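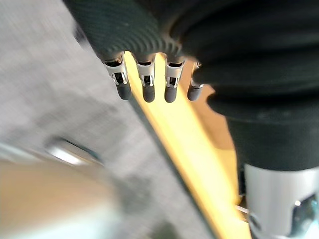
Packing tables are always too low, one reader wrote to us in July, and after a long shift your back knows it.

Utau has now fitted out its packing room in Brurncombe with 17 new tables, each of which can be set at one of 3 heights. The work was done by Ellis Morris, the shop fitters, and took 8 weeks. Orders went on being packed at the old site until the room was ready.

The room will handle up to 3000 parcels a week. Tape, labels and paper are kept within arm's reach of each table, and finished parcels go to a shelf by the loading door. Floor markings have also been redone.

Utau sells kitchen and household goods by post. Orders placed before noon will be packed the same day. Press enquiries should be sent to the Brurncombe office.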